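Getting Into Glass Fiber Concrete (and Why I Can't Stop Making Slabs)

Jan 5, 2020

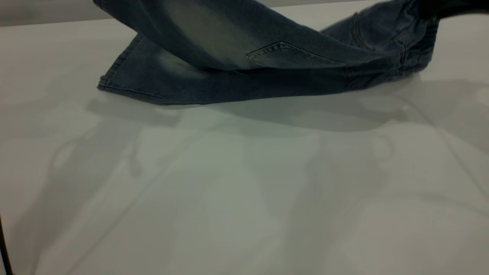
I spent most of the holiday break casting thin concrete panels in my garage, and I have to tell you about it because I am having the best time. The project is a countertop for the potting bench, only an inch thick, and a panel that thin really wants fibers in it. Plain concrete is great when you squeeze it and terrible when you bend it. Cloth is the opposite, and I keep thinking about that when I look at a pair of blue jeans pulled up by one end, sloping down to the stitched hem with soft creases wherever the denim bends over itself. All that strength is in the threads! Fibers in concrete do a little of that same work. They don't stop the first hairline crack, but they reach across it and hang on, so the panel sags a bit and gives you some warning before it lets go.

My first try was back in July, and it was a mess. I used chopped glass strands from Jorkeo (the alkali-resistant kind, which you need, since regular glass gets eaten by the cement) and I dumped the whole bag in at once. Big mistake. They balled up into fuzzy clumps the size of walnuts and I was picking them out with a fork.

This time I did it right. I mixed the sand, cement and water first, got it nice and creamy, and then sprinkled the fibers in by the handful with the paddle on low. What a difference! The mix goes from looking like pancake batter to looking like wet oatmeal, and it holds together when you scoop it.

For anyone who wants to follow along, I made 4 test panels. Two were plain and two had fibers. They sat under plastic for 72 hours before I took them out of the molds, and then I kept them damp in the utility sink for a good while longer. Be patient with this part. I wasn't in July, and the corners crumbled off in my hands.

Then came the fun. I set each panel across two lengths of lumber and loaded the middle with sandbags. The plain ones went with a bang, clean in half, no warning at all. The first fiber panel cracked along the bottom and then just sat there. I added another bag. It creaked — I could hear little ticks as the strands pulled out — and it took me up to 253 pounds before it folded. I yelled loud enough that the dog left.

The second fiber panel gave up 50 pounds sooner, which bugged me until I looked at the broken edge. Hardly any strands in the middle, and a thick mat of them over on one side. I had poured that one from a single corner and pushed it across with a trowel, so I'm guessing the fibers didn't travel along evenly. The good one I filled in small scoops all over the mold.

Next up is the real countertop. I want to try a white cement from Özkan that the folks at the Dillholm supply yard keep talking up, and there's a sand pit out past Wulstead with a fine, pale sand that should look gorgeous with it. I still need to build the form — melamine board, silicone in the corners, lots of wax. If you've got a trick for getting air bubbles out without a vibrating table, please leave it in the comments. I've been whacking the bench with a rubber mallet, and my arm is tired.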